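Behrouz Shirazi
We made our equipment plan for the next half year. I share a few points, maybe they help other small teams.

1/ We asked Marnach and Estwood for a price on hand-held grippers. Estwood wants 354 per pair, Marnach is cheaper but you must order ten.

2/ Please budget for spare marker cubes too. I forgot them in June and had to ask for 200 more.

3/ The second arm must wait. I prefer to pay for two more pairs of grippers and some 1,000 for tables.
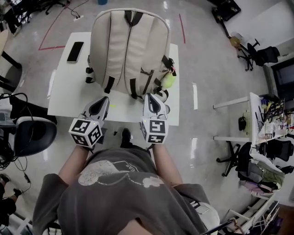

Two grippers, one backpack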